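Nov 1, 2021

The rain gauge logger in the backyard has now run for two full seasons, and the numbers are good enough to write down. What follows covers the calibration, the two faults that cost me data, and the settings I ended up keeping.

## Setup

The gauge is a Doretti tipping bucket, the small model with the molded funnel. It closes a reed switch once per tip. The switch feeds a Bivo pulse logger in a sealed box on the fence post, and the logger writes a timestamp for each closure. Its memory holds 3968 records before it starts overwriting the oldest. In a dry month that is plenty. In April it was close.

The post stands in the open part of the yard, well away from the garage. The usual advice is to keep a gauge at least twice as far from an obstacle as the obstacle is tall. The maple on the north side breaks that rule slightly and I have left it alone.

## Calibration

The Doretti manual gives a nominal volume per tip and then tells you to check it. I used a drip bottle with a pinched tube, 2000 ml of tap water, and a slow rate, slow enough that the bucket had time to settle between tips. Pouring quickly gives a low count, because water keeps running into the full side while the bucket is moving. Every tipping bucket does this and the error grows with intensity.

My first run undercounted by about 5 percent. The adjusting screws under the two halves of the bucket were at visibly different heights. I leveled the base first, then set the screws a quarter turn at a time and repeated the test until two runs in a row agreed. Level the base before touching the screws. I did it in the other order the first time and had to start over.

## Fault one: double counts

In the first summer the logger recorded pairs of tips a few milliseconds apart, always in wind. The reed switch was bouncing. The Bivo has a debounce setting, which ships at zero. I set it to 10 ms and the pairs mostly went away. A few survived in the strongest gusts, and I filter those out afterward by dropping any tip that follows another by less than a second. The bucket physically cannot refill that fast in any rain we get.

## Fault two: missing weeks

The second fault was duller. Seed fluff from the cottonwoods across the road packed into the funnel throat and held water back. The record shows long, even drizzle on days that were bright and dry, which is the funnel draining slowly through a plug. If your daily totals look plausible but the hourly trace is flat, check the screen. I cut a coarser screen for the top and left the fine one in the throat. Cleaning is now on the first of the month.

## Reading the data

I export to CSV and load it into Garkamero, which is free for single-station use and handles irregular timestamps without complaint. Two notes on it:

- Set the station clock to standard time and leave it there. Importing across the daylight saving change otherwise produces one hour with double rain and one with none.
- Bin by hour for plots, but keep the raw tips. Rebinned data cannot be unbinned, and I wanted 15-minute intensities later.

For the wet-day threshold I followed the Subramaniam worksheet that circulates among backyard station people. It treats a single tip as dew unless another tip comes within the hour. That matches what I see on cold mornings, when one lonely tip shows up shortly after sunrise.

## Settings kept

Debounce stays at 10 ms. Logging stays event-based, with no fixed interval. The download is every other week, and weekly in spring. I also keep a plain plastic manual gauge on the next post and read it after each storm. The two agree well in steady rain and drift apart in downpours, with the bucket always on the low side. I have not applied an intensity correction yet. Before doing that I want another spring of paired readings, taken with the same manual gauge in the same spot.
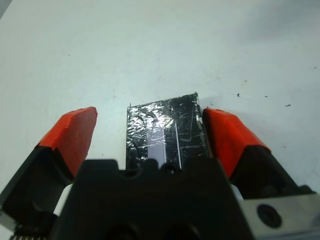

The correction itself will probably be a simple curve fitted to the storm totals. If it comes out reasonable, I will post the coefficients along with the raw tips.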